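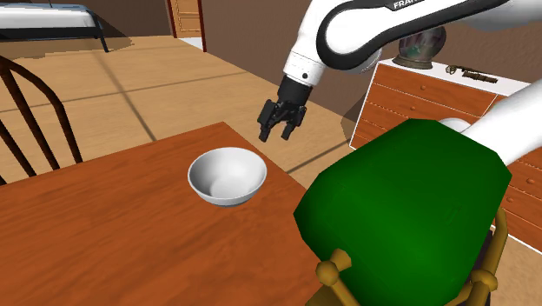
Repair labels should state the finish, and state it honestly
28 Jun 2022

Most furniture sold for dining rooms now carries a label or leaflet that names the timber and says very little about what has been put on top of it. I think this is the wrong way round. The timber decides what a table looks like and how much it weighs. The finish decides how it must be cleaned, what will mark it, and whether the owner can repair it without sending it away. A buyer who knows only that a top is oak or cherry knows almost nothing of practical use.

The finishes in common use fall into a few groups. Penetrating oils soak into the surface and cure there. Hardwax oils do the same but leave a thin layer above the fibres. Film finishes, meaning varnishes and lacquers of various chemistries, form a continuous coat. Shellac is also a film, but it dissolves in alcohol and so behaves differently from the others when damaged. Each group needs different treatment, and the treatments don't mix. Fresh oil wiped over sound varnish will not soak in. It sits on the surface, stays tacky and collects dust until someone removes it with white spirit and patience.

I have restored tables for a living in Fodside for long enough to have a settled view of where the damage comes from. Very little of it is caused by accidents. Far more is caused by owners applying the wrong product with good intentions, usually after reading the words "for all wood" on a tin. A typical job is a lacquered top that has been oiled twice a year, then waxed over the oil, then cleaned with a silicone spray. The lacquer underneath is often sound. Getting down to it takes longer than refinishing a bare top would.

The usual objection from makers is that customers don't want technical information. Nadège Cordier, who ran the finishing shop at Bodin before she moved into training, put this to me in May. Her position is that a label with chemistry on it frightens people, and that a frightened buyer chooses something else. She would rather see a single line of care advice - wipe with a damp cloth, dry at once - and a telephone number.

I accept that the single line is good advice. It is correct for nearly every finish on the market. It does not help with the second stage, when the top has a white ring or a scratch and the owner wants to do something about it. At that point the telephone number matters, and in my experience it has often stopped working. Stistlow changed its finish supplier twice while selling the same dining range under the same name, and the leaflet stayed the same throughout. I have had two Stistlow tables in the workshop together, outwardly identical, of which one was hardwax oil and the other a water-based lacquer. The only reliable way to tell them apart was a solvent test on the underside.

A second objection is cost. I find this one hard to take seriously. The information exists already, on the drum the finish came out of and in the shop's own records. Printing it on a sticker under the top costs a few pence. Sadao Mizuno has done so on every piece leaving his workshop for 10 years. His sticker gives the finish type, the sheen level, the number of coats and the month of application. It measures 75 mm by 110 mm and is placed near a leg, where it is out of sight but can be found by anyone who kneels down. Some of these tables have since come to me, and the time saved in diagnosis has been considerable.

What should be required is modest. The label should name the group: oil, hardwax oil, shellac, or film. For films it should say whether the coat can be keyed and recoated by hand or has to be stripped. It should say whether a spot repair is possible, and it should be fixed to the object. A leaflet goes in the recycling with the packaging, and a page on a website goes when the website is redesigned.

It should also avoid three words which have lost any agreed meaning. "Natural" is applied to finishes that contain metal driers and to finishes that don't. "Sealed" may mean one thinned coat or six full ones. "Oiled" is the worst, as it is regularly used for thin varnishes which happen to be wiped on with a rag. The Stunus wiping finish is sold beside the oils and cures to a film. It is a decent product and I use it on chair frames, but an owner who believes it to be an oil will maintain it wrongly.

There is a case for going further and recording the product by name and batch. I am not convinced. Products are reformulated and withdrawn, and a name that can't be bought is less use to a repairer than an accurate description of the type. If a maker wants to add it, there is room on the sticker.

Until labels improve, test before applying anything. Choose a place on the underside, put on one drop of methylated spirit with a cotton bud, and wait a minute. If the surface softens it is probably shellac. If it doesn't, a drop of water on a clean patch will usually show whether there is a film or open grain. Remember that makers sometimes finish the underside differently from the top, or leave it bare, so a result there should be checked at an edge before any work begins.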